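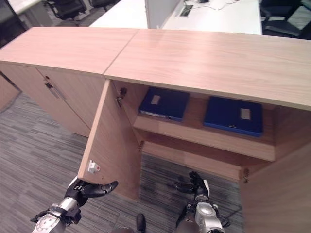 Records storage: changes to retention and boxing

The revised retention schedule for paper records comes into force in August. It replaces the 30-page version issued when the Parby office was opened, and applies to all three sites. The main points are set out in this item; the full schedule is on the shared drive under Records.

Purchase invoices and delivery notes are kept for six complete financial years after the year they relate to. The old schedule counted from the date on the document, so a single box could hold papers with twelve different disposal dates. Boxes are now closed at year end and carry one disposal date for the whole box.

Project files are kept for twelve years from final account, or from practical completion where no final account was agreed. Drawings that exist as signed PDFs in Wistulent need not be kept on paper unless they carry handwritten site notes. Where they do, scan them at 300 dpi or better, check the scan against the original and keep the original with the project file.

Boxes going to Brerano must be the standard archive size, which takes 500 sheets per lever arch file and four files per box, so 2000 sheets is the upper limit. Overfilled boxes split along the base when stacked and will be returned at our cost. Remove plastic wallets, bulldog clips and rubber bands before boxing. Staples can stay in.

Each box needs a label on the short side with the department code, year, contents in no more than ten words, and disposal date. Write the same details in the transfer list before the box leaves the office. Brerano will not search a box without a reference number from that list – a request that says only "the Ocampo papers" cannot be dealt with.

Papers in daily use stay in office cupboards. Anything containing staff or bank details goes in a cupboard that locks, with the spare key logged at reception. Cupboards are for the current year and the one before it. The last review found 110 files older than that across the three sites, most of them duplicates of records already held off site. Duplicates go in the confidential waste, with no entry needed in the disposal register.

Hywel Gough approves disposals for finance and personnel, Pak-hei Kuo for projects. Allow ten working days for either. Collections from all sites leave at 2 pm, and boxes should be at the loading door by noon with the transfer list taped to the top one.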